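Clarkness Opens Backpack Collection for Students in Drunbridge

DRUNBRIDGE, 12/16/22 - Clarkness, the school supply charity, is asking households in Drunbridge to hand over backpacks their children no longer use. The bags will be checked, packed with supplies and given out to students when the new term starts.

The charity gave out 408 backpacks in September. Another 122 students are on the waiting list, and requests usually pick up again over the winter break.

"Most families have a bag at the back of a closet," said Zoriana Polishchuk, who runs the collection. "If the zippers run and the straps hold, we can use it. A few creases or small marks are fine."

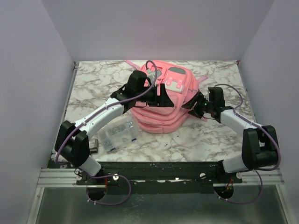

Bags of any color are welcome. Please empty every pocket before drop-off, including the small ones at the front. Last time the packing team found house keys, lunch money and a library card, and it took 20 days to get the keys home.

Each bag is looked over before anything goes in it. The team opens and closes all the zippers, clips the buckles, pulls on the seams and wipes down the fabric. Bags with torn straps are set aside for repair by Bhatt, a local alterations shop, which fixed 70 of them this year free of charge.
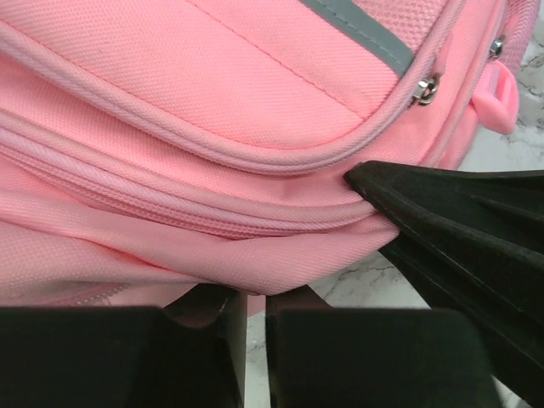 Reflective strips are a plus, as many of the students walk to school before it is fully light. Bags without one will have a strip sewn on if there is time.

Packed bags go out with notebooks, pencils, a ruler and a folder. Older students also get a calculator. Cash gifts toward supplies can be made at the front desk of the Vudeo building on Mill Street, where the backpack bin is also located.

"We would like the waiting list cleared before classes start again," said Pankaj Upadhyay, who handles deliveries to the schools.

Contact: Clarkness press desk, Vudeo building, Mill Street, Drunbridge | © Clarkness | Back to top

Last updated: two days after release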